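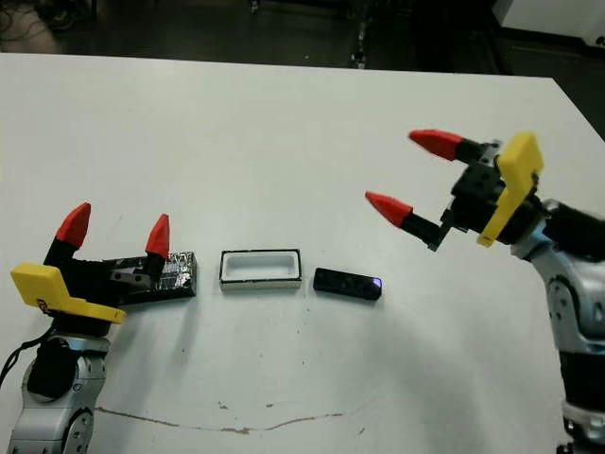 Laying Out, Seating and Covering a Small Tray Module

Applies to: shallow rectangular trays with a separate slim module and a wrapped cover piece
Last revised: 3/21/26

The procedure covers the dry fit only. No adhesive is used, and everything can be taken apart again at the end. Allow 30 minutes for a first attempt, most of which goes into wrapping.

What you need

Open tray, Nurton shallow pattern or similar
Slim module sized for the tray
Rigid cover block
Household aluminum foil or glossy black tape
Carrillo plastic spudger
Lint-free cloth
Steel rule and scissors

Step 1. Prepare the surface

Work on a flat, light-colored table. Dark modules are easy to see against white, and so are foil scraps. Wipe the table and let it dry before any part is put down. Old scuffs and stains do not matter as long as nothing gritty is left on them.

Step 2. Lay out the parts in a row

Put the cover block on the left, the tray in the middle and the module on the right. Turn the tray so that its long side runs along the row, open side up. Check that the recess is empty. Packing crumbs in the corners are the usual cause of a module that rocks.

If the module has an indicator light, note which end it is on before you pick it up. Switch the module off before wrapping or covering anything. On the Vikis module, hold the button for 2 seconds and wait for the light to go out.

Step 3. Seat the module

Hold the module by its short ends. Lower one end into the recess, then the other. Do not press on the middle of the panel. The rim of the tray should show on all sides, with an even gap between rim and panel. Where the gap is uneven, move the module with the spudger and not with a fingernail, which tends to mark a glossy face.

Run the rule across the tray. If it catches on the panel, the module is sitting high and has to come out again.
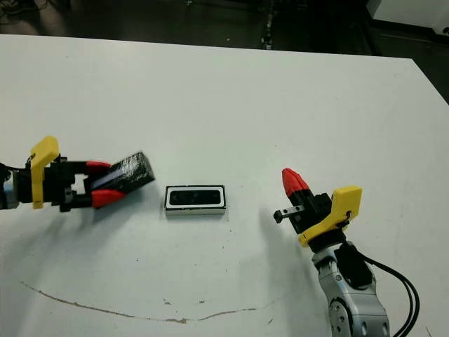 Fig. 2. Black panel inside the white outer frame, with the black block tilted up at its far end.

Step 4. Wrap the cover block

Cut the foil or tape 60 mm longer than the block. Lay the block face down on it with its long edge parallel to the cut edge. Fold the long sides first and burnish them with the spudger, then fold the ends over.

Wrinkles on the top face are acceptable. Folds on the seating face are a problem, as they lift the cover unevenly. Flatten them or strip the block and start over. Tape should go on in one length where possible; overlapping strips build up along the edge.

Foil and tape give the same fit at this stage. Foil tears at the corners if the block is handled often, so use tape for a block that will be refitted more than a few times. 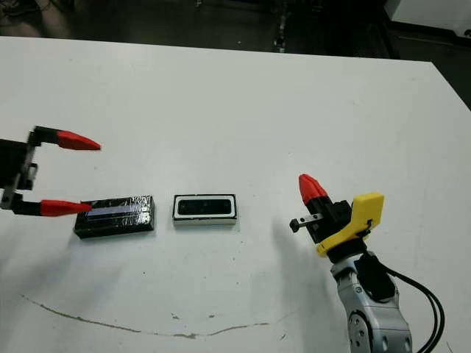 Photo: Tustetti workshop pages

Step 5. Check the wrap

Lay the wrapped block flat on the table, clear of the tray. Press each corner in turn. Any movement means there is a fold underneath. Look along the top face at a low angle as well: highlights will break up over the wrinkles, and a raised seam appears as a continuous line.

Step 6. Trial alignment

Bring the wrapped piece up beside the framed unit, long sides in line, and leave enough space to get hold of either one. Compare lengths with the rule. A cover up to 27 mm shorter than the tray can still be used if it is centered. One that is longer than the tray should be trimmed before wrapping, never after.

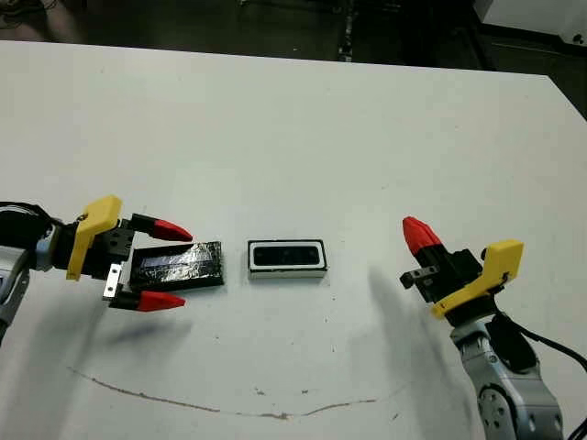

Fig. 4. Wrapped piece at left, framed unit with glossy center panel near the middle of the table.

Step 7. Cover and remove

Lift the wrapped piece level, carry it over the unit and lower it straight down. Do not slide it across the panel. To remove it, raise both ends together.

Troubleshooting

Module rocks in the recess: remove it, clean the corners, reseat.
Cover sits high at one end: fold under that end, see Step 4.
Tape edge lifting: warm it with a thumb and burnish again.
Light visible after switching off: repeat the button press in Step 2 before continuing.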